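Section 4. Electrical Load in Shared Kitchens

4.1 Before connecting appliances

The Flako distribution unit supplies the kitchen circuits on each floor of the Rundow residence. Each circuit carries a maximum load of 2,000 watts. Residents and floor staff must read this section before plugging in any appliance that produces heat.

1. Find the rating plate on the appliance and note the input power in watts. Use the input figure. The cooking power printed on the packaging is lower.

2. Add the input power of every appliance that will run on the same circuit. A microwave oven with an input of 1,355 watts, for example, leaves 645 watts for all other equipment.

3. Confirm that the outlet bears the same circuit letter as the kitchen plan posted inside the Flako cabinet door.

4. Plug the appliance directly into the wall outlet. Extension cords and power strips are not permitted in kitchens.

Microwave oven with the door open 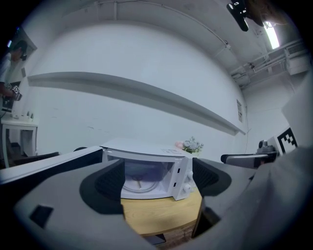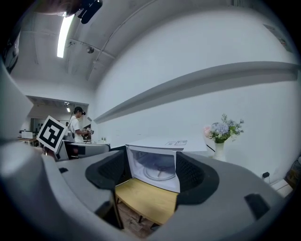
CAUTION: Kettles and toasters must not share a circuit with a space heater, even for a short time.

4.2 Restoring power after a trip

1. Switch off and unplug all appliances on the affected circuit.

2. Open the Flako cabinet and locate the breaker that has moved to the center position.

3. Push the breaker fully to OFF, wait 40 seconds, and return it to ON.

4. Reconnect the appliances one at a time.

NOTE: If the display shows code 217, the unit has locked the circuit after repeated trips. The code cannot be cleared from the front panel. Report it to the Eskildsen service desk and leave the breaker in the OFF position.

WARNING: Do not remove the inner cover of the cabinet. Parts behind it remain live when all breakers are off.

Settings for laundry rooms are given in Section 5.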